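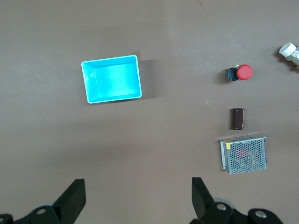 Bin, stop button, cylindrical component and power supply unit on the Cell 7 work surface, gripper fingers open.

Purnura Works, Sorting Area
Robot Cell Safety Inspection, Cell 7
Report no. 1857
Date: Nov 27, 2021
Inspected by: Elsie Henare
Reason: gripper failed to release a part during a sorting run; operator stop requested

1. Gripper fingers open to full width on command
Pass. Two trials from the pendant.

2. Fingers release part at bin position
FAIL. Part held after the open command on the second cycle. Fault logged as code 210. Cell is to remain in manual mode until Canex has examined the drive.

3. Bracket screws tight
Pass. Checked by hand tool.

4. Bin seated in marked position
Comment: No mark exists on the table. Position to be marked before automatic running resumes.

5. Cell emergency stop functions
Pass, with comment. Stop button at the operator station works. Response was slower than at the April inspection. Retest required.

6. Loose stop buttons kept apart from working controls
FAIL. Unwired buttons are handled as sorting parts in this cell and could be mistaken for a live control. Tag each one "NOT CONNECTED."

7. Power supply units isolated before handling
Not verified. Stores record incomplete. G. Escobar to supply.

8. Work surface free of debris
Comment: Wipe down before each shift.

Outcome: Not released for automatic operation.
Corrective actions assigned to: Huia Lowther (items 2 and 5), Gervasio Escobar (items 4, 6, 7)
Reviewed: Glenys McKinnon, Site Safety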